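Toy Lending Library, Gredholm and Dulby branches
Progress report to the Baert Fund
Period covered: first half of the grant, to the end of May

Prepared by Oldřich Kolář, project lead

Summary

The lending library is open at both sites and is being used. Gredholm opened on schedule. Dulby opened three weeks late after a delay with the heating inspection. We have 217 families registered against a target for the full year of 300, so we expect to meet the target before winter. Spending is slightly under plan. The main open issue is the time it takes to check and clean items when they come back.

Registration and lending

Families sign up at the desk and can take home up to four items for three weeks. Most register at Gredholm, where the library shares an entrance with the health clinic. Dulby is quieter but has more repeat visits. Late returns have been lower than we planned for, and we have not charged any fines. We would like to keep it that way and will drop the fines line from next year's budget.

The most requested items are wooden train sets, ride-on toys and large floor puzzles. Musical toys go out often and come back early.

The collection

We bought over 100 items in the first round, all from Akolum, who gave us a discount and free delivery to Gredholm. The second round is on hold until we have a clearer picture of what gets borrowed. Donated toys are accepted only if they are complete and can be washed. We turned down most of the soft toys offered.

Loose pieces such as balls and blocks are now lent in small sets with a card listing the contents. Before this change they were logged one at a time, and the desk could not keep up on busy mornings.
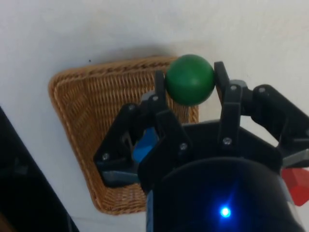

Checking and cleaning

Every returned item is checked for damage, wiped down and left to dry overnight before it goes back on the shelf. In the application we allowed 10 minutes per item. The real figure is closer to double that for anything with many parts. We have moved four paid hours a week from outreach to the workroom to cover this, and the backlog at Gredholm is now down to two shelves.

Dulby has no sink in the workroom. Items are driven to Gredholm for cleaning, which adds a day or two. The building owner has agreed in principle to put in a sink but has not given a date - we will ask again in the next quarter.

Play sessions

We run a morning session for children under five at each site, with room for 30 people including adults. Gredholm is full most weeks. Simple building and sorting toys are put out first, and larger items come out after the snack break. 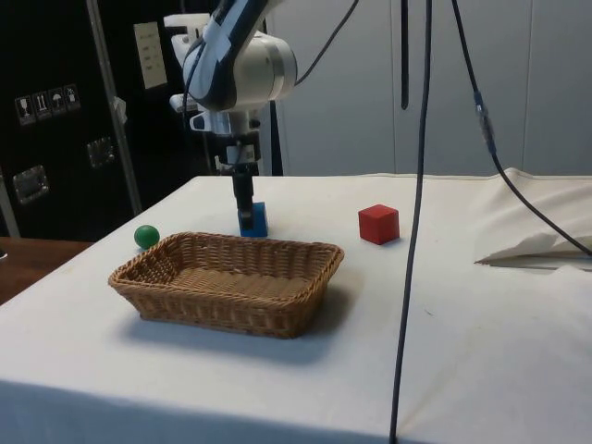 A blue block and a red cube on a white tablecloth.

Parents have asked for an afternoon session for children who start kindergarten soon. We can offer this at Dulby with the present staff, but not at Gredholm.

Budget

Staff costs are on plan. Purchases are under plan because of the paused second round. Transport is over, almost entirely due to the trips from Dulby. We ask the Fund to approve moving part of the unspent purchase money to transport until the sink is in.

Next steps

Complete the second purchase round, with more train sets and fewer musical toys.
Start the afternoon session at Dulby.
Send registered families a short survey on opening hours.
Get a written date for the sink.

The loan records and the full expense sheet are attached separately.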